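How to set up and run a sorting task in someone's home — house rules for hand-held gripper sessions

Quick version of the rules we use at Jasthorpe. Wrote this up in May after the Endlow sessions came back with a pile of clips we couldn't use. Read it before your first home visit, then skim again in the car.

Before you go

Charge everything the night before. Both grippers, the spare battery, the phone. Wipe the finger pads with a damp cloth, let them dry. Check the screws at the pivots by hand — finger tight is not tight. If a jaw has any wobble it stays home.

Consent form signed by every adult in the house, not just the one who booked. Kids under 18 need a parent's signature AND the kid has to be fine with it. If anyone changes their mind halfway, stop. Pack up, be nice about it, delete on the spot if they ask.

Space on the card: a full home session takes up to 450 clips. Format before, never during.

Picking the spot

Use what the household uses. Couch, bed, kitchen bench, whatever. Don't tidy the room to look like a lab. Do take out of view:

mail, prescriptions, bank stuff
school names, uniforms
screens that are on
close-up family photos (turn them or pick another angle)

Curtains open or lights on, pick one and leave it that way for the whole task. Half the Endlow rejects were somebody flicking a lamp on at 4 pm.

Soft surfaces are allowed. Put a plain towel or sheet down first, protects their furniture and small things don't roll into the cushions. Trays go flat on top. Press the corner of each one, if it rocks move it.

Small-item sorting

Two trays, different colours. Decide before you start which one is the source and which is the target, say it out loud on the first clip and write it in the log. Don't swap partway thru.

Items come from the household or our kit. If its theirs, ask before touching and leave out anything valuable or sentimental. Costume jewellery, hair ties, clips are all good. Nothing with a pin open. Nothing a toddler could swallow if there's a toddler home.

Spread them so the pads can get round each one. Overlap is okay once they've done a few easy picks. 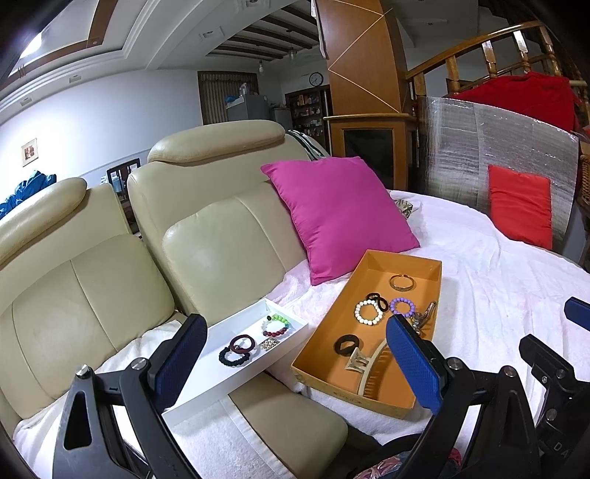
Start every clip with the jaws open and hold still for 2 seconds. Then go. One item per clip. Grab, lift, move over, lower, open. No tossing — lower it right down. If you drop one, finish the clip anyway and mark it as a drop. Drops are useful, edited drops are not.

Other hand stays out of it. No nudging, no steadying the tray. If it slides, stop the clip and reset the towel.

Tiny stuff is slow. Beads and studs especially. Don't squeeze harder, come in lower with the pads level. Three misses, mark it failed, next.

Breaks and limits

Ten minutes off every hour. Wrists go before you notice. Max 800 g in the jaws, that's our own limit and it applies to the Oltmanns grips and the older Nilen ones.

Packing up

Count items back with the householder watching. Both of you sign the log. Trays wiped, towel folded, furniture where it was.

Upload same night. Last round was 2,521 clips and the only ones we lost were from people who left it til the weekend. File name is house code, task, clip number. No surnames, no street names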